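Handout 6: Suturing by Teleop, and What We Do With the Recordings
Medical Robotics Project Lab, Okthorpe campus
Notes by Hazel Pennington, revised 31 December 2022

Okay, so by now you've all had your first turn at the console, and I saw a lot of very tired forearms. Good! You're gripping too hard. Everyone does at first, and I certainly did when I took this class.

Before the next lab, please read the Dundau chapter on needle geometry (the short one, you can skip the derivation) and bring your group's notebook. I'm checking notebooks this time.

1. The stitch, in the order we do it

We're sticking with the interrupted stitch all term. Each one gets tied and trimmed on its own, so if your third one is awful you can leave it alone and move along. Hold the curved needle in the driver, come in close to square with the surface, and rotate your wrist along the curve. If you push in a straight line you'll tear the pad, and I'll hear about it from whoever has it next.

Then there's the thread. Most of your trouble will be thread, trust me. Leave a loose loop where both instruments can reach it and keep track of where the rest is lying, especially when it runs under your grasper.
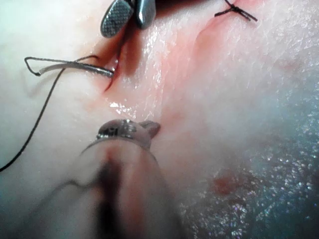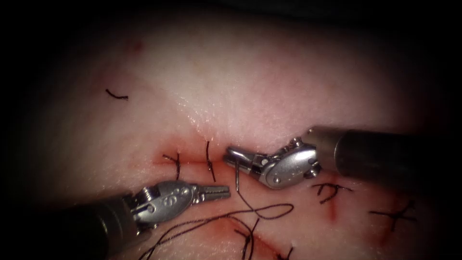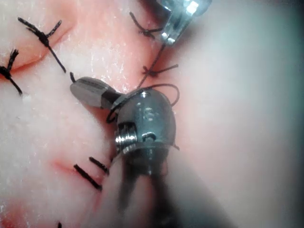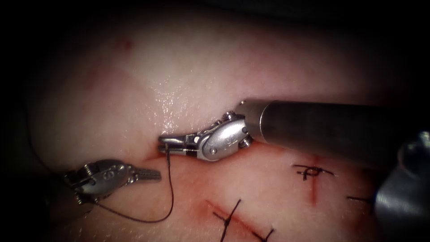 Black suture on the tissue surface, from the close-up and the wider views.

2. Labeling your episodes

Each group labels 72 episodes before we start training in April. I know, it sounds like a lot, but it goes quickly once you have the tool set up (we're using Claratine again, and the login sheet is in the course folder). Mark these phases:

- needle pickup
- needle entry
- pull through
- wrap and tie
- trim

If a phase gets abandoned halfway, label it anyway and add "incomplete." Please don't delete the messy ones! Dropped needles and tangled loops are some of my favorite data, and your policy needs to see them.

Watch the close-up and the wide view side by side. I usually find the phase boundary in the wide view and then check needle entry up close. When an instrument blocks one view, go with the other and write down which one you used.

3. Training run

Start with 500 steps just to make sure nothing crashes, look at the loss, then go to 2000. Group Yakubu, your loader was shuffling the two views separately last time, so fix that first.

4. To hand in

One page per group, plus your label file. Tell me where you and your partner disagreed on a boundary and how far apart you were. About 2 frames is fine. If it's a lot more than that, come find me and we'll look at it together.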